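I will defend the epilogue to anyone who asks, and to plenty of people who didn't. You know the one I mean. The book is over, the couple has said the words, the villain has been packed off to his aunt's in the country, and then you turn the page and it says "Four years later" and there's a toddler with jam on her face. I love it. I love the jam. I have been known to flip back and read the epilogue a second time before I put the book on the shelf, and if there's a dog in it I may go for a third.

I bring this up because our reading group nearly came to blows over the subject last August (very polite blows, there was lemon cake). We'd read *The Ferry to Marnonell*, and Dinesh Garg said the last twelve pages should have been torn out with a ruler. His case was that the whole book had been built on whether Ines could bear to live on an island with one boat a day, and the minute you show her three summers on, happily running the post office, you've taken the question out of the reader's hands. He wanted to close the book and wonder.

I get that! I like wondering too. I wonder all the way through a romance, which is a funny thing to say when I know from the cover how it will come out. But the wondering I enjoy is the *how*. How on earth is this man, who can't tell his own brother he's sorry, going to manage it with a woman he left standing at a bus station? Once he's managed it I don't want more suspense. I want to sit in the kitchen with them for a while.

People who don't read romance tend to think the ending is the weak part, because it's settled in advance. I think it's the hardest part to write. A mystery can stop the moment the handcuffs go on. A romance has to convince you that two people who spent 300 pages misreading each other have learned something that will hold up on a rainy morning when the car won't start. The proposal can't do that job. Everybody is wonderful during a proposal. The epilogue is where the writer has to show her work, and a good one does it with something tiny, like who gets up to let the cat in.

My favorite example is in the second Bendura book, the one with the clock mender. All through the story Tobias corrects people. He corrects their grammar, their directions, the way they wind things. It's the reason Wren leaves him in chapter nineteen, and she's right to. In the epilogue she tells a long story at dinner and gets the year wrong, and he passes her the potatoes. That's all that happens! I cried so hard I had to go stand on the porch. No speech in the big reunion scene did half as much for me as those potatoes.

Now, I'll grant that there are bad ones. There's the roll call, where every cousin from the series troops through with a spouse and a baby, and you need a chart. Oi-ling Fang calls these "the Christmas letter," and she's not wrong, though I have a soft spot for a Christmas letter. There's the epilogue that's really the first chapter of the next book in a fake mustache, with a brooding stranger turning up at the wedding. (I fall for it every time and preorder.) And there's the one I do object to, where a heroine who has said clearly and often that she doesn't want children is handed twins on the last page, as though the author had lost her nerve. If a character has told you who she is, the epilogue ought to have been listening.

But a thing being done badly sometimes is no argument against doing it. Nobody says we should give up first chapters, and I've read some stinkers.

Larasati Tarigan made the point that converted half our table, so I'll pass it on. She rereads more than any of us. She said that on a first reading the epilogue is dessert, but on a second it changes the whole meal. When you go back to the quarrel in the barn already knowing about the quiet breakfast four years on, the quarrel is no longer scary. You notice how carefully they're fighting. You notice he never once says the thing that couldn't be taken back. I tried it with *Marnonell* that same week and she was right, it was like reading a different book, and I liked the second one even better.
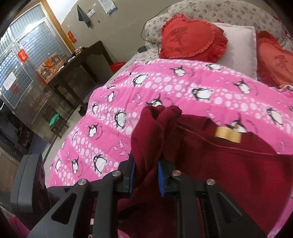

There's also the matter of length, and I have opinions. I think an epilogue wants to be short enough to read standing up. The longest I've met is in the Edeo saga, which runs so long that it has its own chapters, and even I, a believer, got restless by the second christening. The shortest is the last page of *Mrs. Prasertsri Takes a Lodger*. It's a grocery list in two different handwritings. You've watched those two keep separate shelves in the refrigerator for the entire novel, and now it's one list, and he has written "her plums" on it. I'd put that page up against anything on the prize tables.

Purificación Mateos, who reads mostly crime and joins us for the cake, asked me why I needed to be told that people stay happy. Couldn't I just assume it? I've been turning that over ever since. I suppose I could. But I spend a good deal of my reading life assuming the worst, and so do the books I'm told to admire. I have finished many a serious novel on a note of beautiful uncertainty, with somebody looking out at the water. I've enjoyed plenty of them. It's a treat, then, to have a writer come right out and say yes, they're fine, she got the job, his mother came around in the end, the roof still leaks over the back bedroom and they've put a bucket under it.

Dinesh hasn't budged, by the way. He has started closing each book before the epilogue and making us tell him what's in it, which to my mind is just having the epilogue read aloud to him. For next month we've picked the third Bendura, the one about Wren's sister and the lighthouse. I've been careful not to look at the back pages, but I can feel with my thumb that there are a few left over after the last chapter, and I'm hoping for potatoes.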